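Build the house before you build the robot

Every few months somebody joins our workshop on Flurnska Road wanting to make a robot that helps at home. They arrive with a motor list and want to cut metal by Tuesday. I think they should spend their first winter on a computer, driving a simulated robot through a simulated house, and I think the workshop should say so on the joining page.

My own build is called Gravlow. It will have two arms and a gripper on each, and so far most of it is software. The bench holds one finished wrist joint and a box of bearings. I have been at it for 14 months, and people who started after me have machines that roll across the floor. I don't mind that. Four of the faults I have found would have broken a real arm.

A house is a hard place for a machine with elbows. You notice this as soon as you take the model off an empty grey floor and give it a corridor, doorways and a shelf sticking out of the wall at arm height.

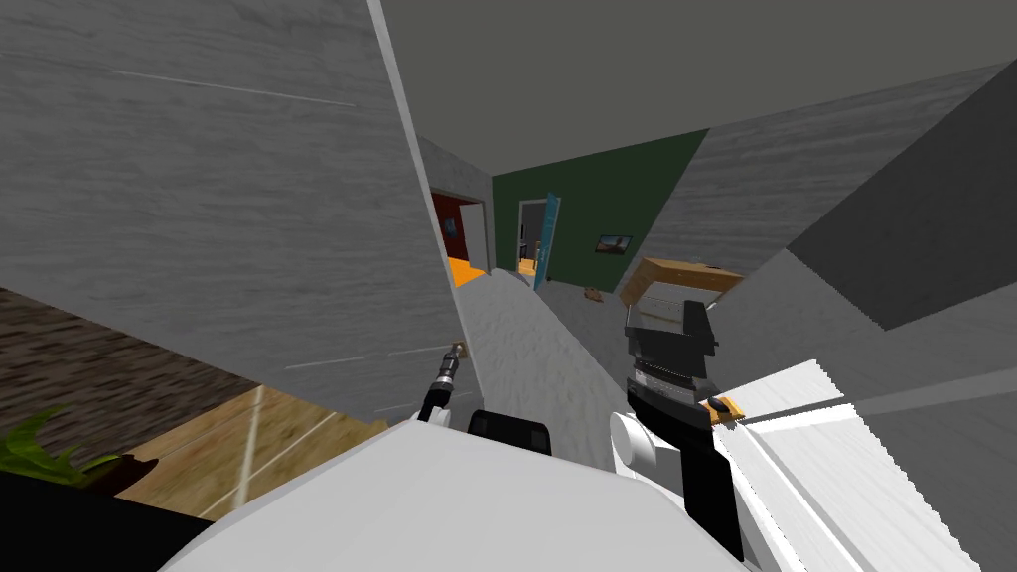 My first arm was too long. On paper the reach looked sensible, and on an open floor it was. In a passage it left no room to turn, and I would have learned that after paying for the tube. Changing the length in the model took an evening. Changing it on the bench would have meant new tube, new cable runs and another go at the counterweight.

The usual complaint is that simulation lies. It does. Friction is wrong, cables don't exist, nothing gets dusty, and a gearbox never has any slop in it unless you put some in. A member with far more metalwork behind him than I have told me that six hours with a real joint taught him more than a month of mine. For a joint, he may well be right. I built the wrist early for that reason, and it showed me a bearing seat I had drawn badly.

But most of what goes wrong in a house has little to do with bearings. It is about where the body is when the hand is where you want it, and what the cameras can still make out from there. Doors are the worst of it. The gripper has to come in at a decent angle, the arm has to stay clear of the frame, and the base has to be standing in a spot it can back out of. 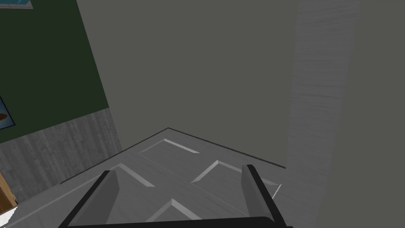
Open gripper in front of a panelled door, in the simulator.

There is also the matter of money and space. Our workshop has 11 benches and a waiting list for them. A half-built robot fills a bench for a year, and the person who wants to mend a chair goes home again. A simulated one sits on a laptop. I use the Matus planner with room models from the Olaniyan set, and neither was hard to install, though the Olaniyan doors come in with their hinges on the wrong side and you have to fix each one by hand.

I would not make it a rule. Some people only learn with a spanner in their hand, and a few only want something that moves, which is a fair reason to build anything. For those who say they want a robot for the home, I would ask to see it get down a corridor on a screen first, and then give them a bench.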